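So I finally quit the gym and started swimming again, which I haven't done since high school. The pool in Plovine opens at 8 and I'm usually there before the doors do, hopping around in flip-flops like a crazy person. My first goal was 200 yards without stopping. I made it to the far wall twice and had to hang on the gutter, wheezing! 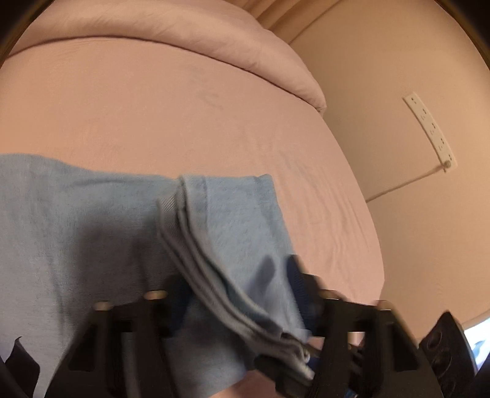 Plovine, Dec 7, 2019

Okay, update time. I swam 400 yards this morning — slow, ugly yards, but all in a row. Back in September I would have laughed at that. The goggles I started with leaked, so I switched to a pair from Zoseo and they're fine (a little tight on the nose). I've also learned to pack a second towel, a snack and a warm hat, because wet hair in December is no joke. Next up is flip turns, and I'm already scared of getting water up my nose.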